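I've been carrying the same battered tote since university, so when Monique Poulain said she'd have a coffee with me and talk handbags, I practically ran there (with the tote, which she spotted straight away).

Monique designs bags for Skunau, the little label behind the Plena, that soft half-moon shoulder bag I keep seeing on the bus. "I wanted something you could squash under your arm in a crowd," she told me. "My first go was far too stiff. It dug into my ribs and I wore it for a week out of pure stubbornness."

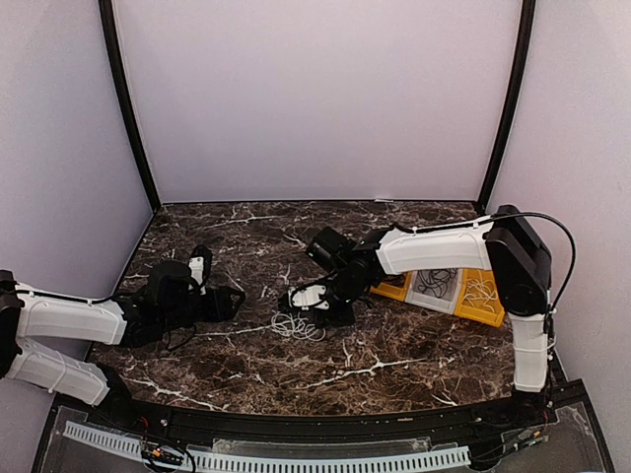

She made 500 of them to begin with and was scared stiff she'd be giving them away as birthday presents. By April they'd sold 2000, mostly in the dark olive, a colour her business partner Dorian Bodin had begged her to drop. "He said it looked like pond water!" she laughed. "He carries one now. He's got his sandwiches in it."

I asked what she looks at first when she's shopping for herself, and she went straight for the strap. She pulls it, twists it and then hangs the bag on her shoulder with her coat on, never without. "People try bags on in a T-shirt in May and then wonder why they can't get them over a parka." Guilty, I'm afraid.

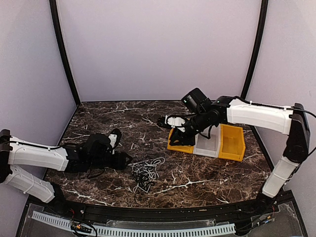
So how many bags does a person need?

"Two," said Monique. "A big one for work and a small one for going out, and then whatever you fall in love with."

I like that last bit very much. Next up is the Flanus, a roomier shape with a zip and a proper pocket for keys, and she let me try the sample. It went over my thick coat with no trouble at all, and I've already asked her to put one aside for me in olive.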